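Gadilach Breakfast Room — where we've got to, March

Hello again, and thank you for being so patient about this one reaching you a bit late! I wanted to wait until the last of the Sovow order had come so I could give you the proper figures and not a lot of promises.

First, the money. Your grant was £1,000 and we have spent £861 of it. Most of that went on the worktops, the shelving from Grabowska and the little fridge (which hums, but we've all stopped noticing). The rest is set aside for mugs and a second toaster, and I'll send the receipts in one go once those are bought.

Mornings have been busier than I'd dared hope. We open at half past seven, and on our best Monday we fed 32 people, which in a room that size means a fair bit of standing up with a plate. Porridge is still the favourite. Beans come a close second, and there is a small but very loud group who only want cheese toasties and would have them every day if we let them.

A few things haven't gone to plan. The Tevedum shelves came in the wrong depth and had to go back, hence the switch to Grabowska, and that cost us a fortnight. The serving hatch still sticks. And I badly underestimated washing-up, so we now have a rota pinned by the sink and it's mostly being followed.

The bit I'm happiest about is the cooking side. I'd asked in the original bid for a separate hob and sandwich maker, and then found we could have both in one and save ourselves a good stretch of worktop. It's a lovely soft green as well, and people do comment on it! We've put it on the dark top by the white wall, near the sockets, so there are no leads trailing about where people queue.
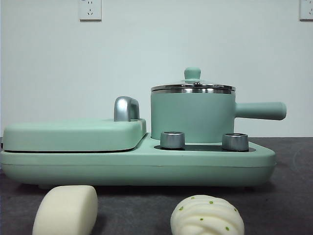
The new breakfast maker, with the grill on the left and the saucepan on its hotplate.

It's only a small pan, so the big porridge batches are still done on the old cooker next door, but for late arrivals and the odd boiled egg it suits us very well. I'd like to get a second one if there is anything left at the end, though I know that wasn't in the budget and would check with you before ordering.

Still to do before the next report: get the hatch planed, buy the mugs, and find 5 more stacking chairs that match (or nearly match) the ones we have. I'd also like to try opening on Saturdays for a month and see who comes — would you be happy for us to use the same funding for the food? Let me know either way and I'll plan around it.

Do drop in if you're passing, the kettle is on from seven.

Gadilach Breakfast Room | Contact us | Back to top
5 shares | Leave a comment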